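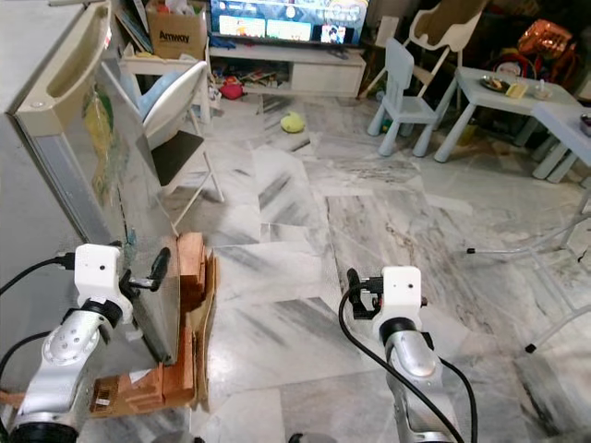

Which gripper should a mobile two-arm robot carry when it has to work in a family home?
For most household objects, a gripper with narrow fingers is the better first choice, provided that the controller can limit the closing force. Wide fingers hold heavy boxes more safely, but they need more free space around the object.

Kultitz, February 3, 2021 - Tralmont has completed its first comparison of grippers for two-arm robots in lived-in rooms. The company tested two finger shapes with the same arms and the same controller, and each shape made 933 grasps. The objects were ordinary ones: cups, toys, books, small bags and balls.

"In our laboratory in Berkemgate both grippers looked equal," says Mirjam Zwahlen, head of testing. "On a stone floor, between children's furniture, the difference became clear to us. The narrow fingers reached the object without touching its neighbor."

The narrow version dropped 28 objects, most of them soft toys. Rui Torres, who wrote the force control, explains that the fingers closed too early on fabric. A corrected setting is now in use on both arms.

Cable routing was also examined. After 10 days the team chose a longer loop at the wrist, so that the gripper can turn fully and the cable is not pulled.

The second part of the comparison starts in March and will cover wrist cameras, with mounts supplied by Kälin. The full table of results can be requested from Tralmont free of charge.

Press contact: Luzius Haslinger, Tralmont, Kultitz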